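Ilivside Pass-Through Evidence Locker
by Goritz

Home > Property & Evidence > Lockers > Pass-Through
In stock. Ships freight.

Steel locker bank for the wall between your report writing room and the evidence room. Officer loads from the front, pushes the door shut, it locks. Evidence tech unloads from the back. Officer can't get back in after the door closes. That's the whole product and we've sold it the same way for years.

Height 69 inches. Fits under a standard drop ceiling with room for the trim kit. Each compartment rated to 50 lbs. Door sizes are mixed – small ones up top for envelopes and phones, a couple mid-size for bagged clothing, one tall one down the side for long guns. If you want a different mix, say so before you order, we can't swap doors once the frame is welded.

Trim kit is $398 and sold seperately. You want the trim kit. Agencies skip it and then call us about the gap in the drywall.

Finish: gray, tan or black powder coat. Black shows fingerprints. Gray is what we keep on the floor, tan and black add time.

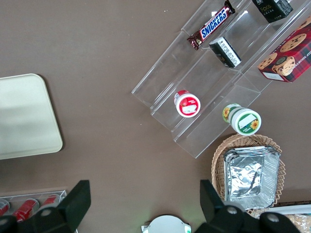

Can an officer reopen a door to fix a mislabeled bag?
Only if the evidence side resets it. Once the door is pushed shut the front latch stays dead until somebody with a rear key opens the back and flips the reset tab. Most places handle this with a correction slip dropped through the slot in the top row. Slot door is a no-charge option, check the box on the order form.

What comes in the crate
Locker bank, fully assembled and welded
Rear door with master key, two keys
Number plates, stick-on, start at whatever number you tell us
Wall anchors for block and for steel stud (not for wood stud, buy those local)
Paper chain of custody log holder, mounts on either side
Install sheet. Read it before you cut the wall please.

Not included: trim kit, refrigerated compartment, the electronic latch package.

Refrigerated compartment
For blood and urine kits, sexual assault kits with wet swabs, that kind of thing. Drops into the lower left bay and needs its own outlet behind the wall. Dedicated circuit, not shared with the break room microwave. Has a temp readout on the evidence side and an alarm you can wire to dispatch if dispatch will put up with it. Defrost water goes to a tray, somebody has to empty the tray. Write it into the tech's weekly list.

Electronic latches
Optional. Card or PIN on the front, and every open and close gets logged with a time stamp. Export is a plain spreadsheet file. It does not talk to your records system on its own, and we don't promise it will. If your vendor has an import they can usually take ours – send us a blank template and we'll match the columns.

Battery backup keeps the log alive in an outage. Doors stay locked when power is out. Rear key still works.

We get asked if the mechanical version is "enough" for accreditation. Depends on your assessor and your written policy. The locker won't fix a policy that lets officers keep stuff in their desk over the weekend. Both versions give you one-way deposit. The electronic one gives you a record of it you didnt have to write by hand.

Sizing it
Count how many seperate items come in on your worst shift, not a normal one. Then think about how often the back gets emptied. A small agency with a tech in every morning can get by on one bank. If your tech is part time and the next pickup is Thursday, you need more doors then you think. Full locker at 3 a.m. means evidence in a trunk, and then somebody's explaining that trunk in court.

Two banks bolt side by side, no filler needed. Keyed alike unless you tell us otherwise.
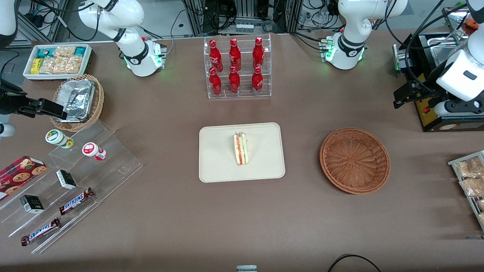
Haltitz wrote to tell us the one-bank setup was fine right up until they took on nights for the next town over, and that they'd have ordered the second one up front if they'd known what it costs to open the same wall twice. Also that the number plates on the bottom row get kicked off by boots. Fair point. Rivet plates are now an option, ask for them in the notes box.

Installing
Needs a framed opening, level floor, and clear swing space behind for the rear door. Get the rough opening dimensions off the install sheet for your exact door mix. Don't go off the web page, don't go off the last one you bought. Old frames were a hair wider.

Heavy. Pallet jack to the door at least, and check that the doorway to the evidence room will take it BEFORE the truck shows up. Liftgate is extra. We do not install. Grønli does, in our area, and quotes seperately. Your facilities people can do it too if they've hung a fire door before – same kind of work.

If the wall is fire rated, talk to your building official first. The standard bank is not a rated assembly. There is a rated version, call for it, long lead time.

Warranty
2 years on the frame, doors and hinges. One on electronics. Lost keys aren't warranty. For replacement keys we need a request on agency letterhead from the person in charge of the evidence room, no exceptions, and we'll call your main number back to check. Takes a day or so.

Ordering
Purchase orders accepted from government agencies. Fax is still on. Quotes good through the end of May, after that steel pricing gets looked at again. Freight is quoted to your zip, loading dock or no loading dock, tell us which.

Related: Goritz drying cabinets, long gun racks, bag sealers, replacment number plates, log holders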